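# Does Practice in Simulation Carry Over? Checking the Comley Result on a Tabletop Stacking Task

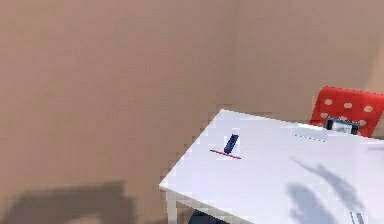
Page last changed: Tuesday, June 26, 2018

## Why we did this

The Comley method claims that a pushing and placing policy trained only in a simulator will work on a real table if you change the colors, lights and camera position enough during training. The write-up we were given in class makes this sound settled. We were not so sure. The success rate it reports comes from one task, with one set of objects, scored by the same people who built the system.

Our project tried to repeat the simulated half of that claim before anyone spends lab time on the other half. We did not get to a real arm. Anything we say below about real tables is a guess, and we have tried to label it that way.

## Setup

We used the Kelex renderer, because it was already installed on the lab machines, and wrote our own task on top of it. The room is a plain one: beige-brown walls, a white table, a red chair with white polka dots behind it. On the table there is a small dark blue block and a thin red stick. The policy gets a picture like the one at the top of this page and has to output where to push and in what direction.

The goal is for the block to end up resting on the stick. We picked this over the usual "push the block to the corner" because the block can look close to right from the camera and still be flat on the table beside the stick. A tilt is a useful cue. In the top picture the block leans toward the upper right, and our scorer counts that case as contact.

For every training run we changed:

- wall color and table color
- light position and softness
- camera position, within a small range
- friction of the table, block and stick

We did not change the shapes of the block and stick. The original did not either, as far as we can tell, and that is one of our complaints about it.

## Data

We rendered 2552 starting positions. After throwing out the ones where the block or the stick was hidden or had fallen off the table, 2193 were left. We trained on 1513 of these and kept the rest out of training. Of the held-out positions, 388 were used for the scores we talk about here. The others went to picking the learning rate and the stopping point, so it would not be fair to report on them.

This split matters more than it sounds. Our first version of the code picked the stopping point using the same positions we then scored on. The numbers looked great. When we fixed it they got worse, and for a while we thought the fix was the bug.

## What we found

The policy trained with all the changes turned on did better than the one trained with none of them. That part of the claim held up for us, in simulation, with our task.

Then we turned the changes off one at a time. Taking away the wall and table colors made almost no difference. Taking away the camera changes hurt a lot. Taking away the light changes gave mixed results: one training seed got worse, and the other two stayed where they were. With three seeds we can't say much about that.

The Comley write-up gives most of the credit to color and texture. We could not get that result. There are a few possible reasons:

1. Our room is very plain to begin with. Smooth walls with nothing on them may leave the policy little to get confused by.
2. Our network is smaller than theirs.
3. They turned things off in groups, and camera changes may have been lumped in with color. The text is unclear.

We also tested with the Daza objects, a free set of household shapes that another group in the class was using. We swapped the block for other shapes and left the policy alone. Scores dropped sharply with every one of them. A policy that only handles the block it was trained on hasn't learned much about stacking in general, and we think the word "general" should come out of the claim until someone shows otherwise.

## Shadows

This took up a good part of our time and we still don't have a clean answer.

The renderer casts soft shadows from things outside the camera's view. The long bluish-gray shapes across the right half of the table are this kind; whatever casts them is not in the picture. We worried that the policy was reading the shadows and ignoring the objects. To check, we rendered the same positions with shadows switched off and ran the policy again.

It pushed in a different direction in many cases, including ones where the block and stick looked the same to us with or without the shadows. So the shadows are being used for something. It might be harmless. It might also mean that a lamp in the wrong place would break the whole thing on a real table, and randomizing the light did not protect us from it.

## Problems with our own work

- The scorer checks contact between block and stick using the simulator's own physics. A real camera would not have that, and some "successes" may be ones a person would reject.
- Three seeds is too few.
- We ran the color test last, on a machine that had been updated in between. We don't think this changed anything but we didn't rerun the earlier tests to find out.
- The frames are saved compressed, and the flat walls show blocky patterns. The policy was trained on these saved frames. We never tried it on clean ones.

## Next

In July we have access to the Mirkach bench, which has a real arm and a table of about the same height as ours. The plan is to run the full policy and the no-color policy side by side, with the lamp in two positions. If both do equally badly we will learn little, so we are also writing a simple hand-coded pusher to compare against. We should have had that from the start, and the original should have had one too.

Code and the list of rejected positions are in the project folder. The rendered frames are too big to put there.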